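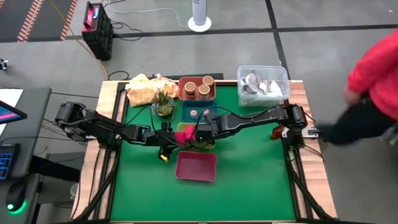

Ivar Öberg said the ferry had never run on a Wednesday and anyone who told me otherwise was thinking of the old timetable. He said it through the car window without bending down, so I mostly heard it as a voice coming from a raincoat.

I asked him when the next one was.

"Tomorrow. Twenty past seven. If the wind drops."

I had the box on the passenger seat with the belt across it. It weighed more than I had expected when they gave it to me in Heitmann, and the woman at the counter had made me sign in two places and then asked if I wanted a bag. I said no. Then I changed my mind, and she gave me one with handles.

"You can park by the shed," Ivar Öberg said. "Not in front of the doors."

I parked by the shed. The water was the same gray as the ramp and it was hard to see where one stopped. Across the sound I could make out Parnura, or the low part of it, and a white house that might have been ours. My uncle had sold it in May of the year I finished school. I had not been over since.

There was a guesthouse in Pusero, eighteen kilometers back, but I had passed it on the way and the sign was off. I called anyway. It rang until it stopped.

When I looked up he was standing at the window again.

"You're Nils's girl," he said.

"His niece."

"You've got his way of parking."

I didn't know what that meant and I looked at the wheels. They were straight enough. He pointed at the seat.

"Is that him?"

I said it was.

He took his cap off, looked at the inside of it, and put it back on. Then he told me there was coffee in the waiting room if I didn't mind it from the morning.

The waiting room had two benches and a heater and a map of the sound with the depths marked. I brought the bag in with me. I couldn't leave it in the car, though I had left it there while I ate lunch and had not thought about it at all. I put it on the bench and sat next to it. Ivar Öberg poured the coffee and stayed standing.

"He owed me money," he said after a while.

"How much?"

"Two thousand. It was for an engine."

"I can pay you that."

"I don't want you to pay me. I'm telling you he owed it." He drank some of his coffee. "The engine was no good. I knew it was no good when I sold it to him, and he found out before he got as far as the point. He rowed back. Then he said he'd pay me when it ran."

"Did it ever run?"

"No."

The heater ticked. Outside a gull was walking up and down the ramp. I asked if they had stayed friends after that and he said they had stayed neighbors. For nine winters they had not spoken except about ice. Then my uncle's dog died and Ivar Öberg went over with a spade, the ground being what it was on that side, and they dug for most of a day.

"What did you talk about?"

"The ground," he said.

It got dark before five. He went out to look at the moorings and came back in and stood on the mat.

"I have the small boat," he said. "It's flat enough now on the inside of Nullport. I wouldn't take a car."

"I don't need the car."

"No."

I asked him what it would cost and he didn't answer. He took a life jacket off the hook and held it out, and when I had put it on he took down a second one, a child's, and looked at the bag on the bench. I thought he was going to say something. He reached in and fitted the jacket over the box and did up the buckle, and pulled the strap until it was tight.

We went down the steps with the flashlight. He got in first and I handed the box to him and he set it in the bow, on a folded tarp. The engine started on the second pull.

He had to shout over it. He said the house was empty this time of year, the people were from the city and came for July, and the jetty was still good if you kept to the left side of it. He said my uncle had built the left side himself. The right side had been bought.

I asked where he thought I should do it. My mother had only said the island. She had written it on the back of an envelope, the name and nothing else, and gone to lie down.

"Off the point," he said. "Where he turned around."

The lights at the landing got small behind us. I kept one hand on the strap. Past the marker there was some swell after all, and he slowed down for it and told me to move over to the other side.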